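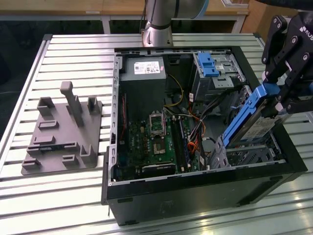

**Flarnthorpe Residents' Forum › Waste and Recycling › Disposal of old computers**

**Prantl_Court_Office:** Members of the Prantl Court association are asked for their views on the proposed collection of old computers, to be held one Saturday in November. The association covers 129 households, and a good many are understood to keep at least one machine in a cupboard. A desktop computer should not go out with general rubbish. With the side panel off, the power supply, the green motherboard and the hard drive are plainly separate parts, and the drive calls for the most care, as it may hold private papers and photographs. It is proposed that residents remove their drives before handing anything over.

**eastgate7:** I support the collection but must object to the last point. Many residents have never opened a computer and should not be required to. The Dirkero depot accepts whole machines and issues a receipt for each.

**Prantl_Court_Office:** The receipt confirms that the machine was accepted. It makes no mention of the data. The association would not wish to rely on it.

**m_hollowfield:** With respect, removal by itself settles very little. Two of my neighbours took their drives out and have kept them in a kitchen drawer ever since. A full overwrite before collection would be preferable, and the drive could then stay in the machine and be used again.

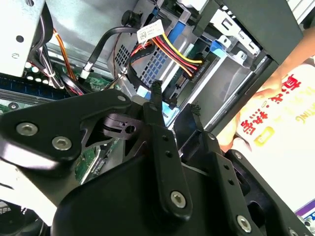 **larkrise_tenant:** May a resident hand in a computer that no longer switches on?

**Prantl_Court_Office:** Any computer will be taken, working or otherwise, provided the mains lead has been unplugged and taped to the case.

**eastgate7:** An overwrite is of no use on a machine that will not start. I would ask that Gimora be invited to quote for shredding drives on site. The reserve stands at £3000 and a modest part of it could be set aside.

**m_hollowfield:** I cannot agree to the reserve being used for this. It was built up for the roof. A charge of £20 per drive, paid by those who want the service, would be fairer.

**Prantl_Court_Office:** Both proposals will be placed on the agenda – comments may be added here until 7 p.m. on the evening of the meeting.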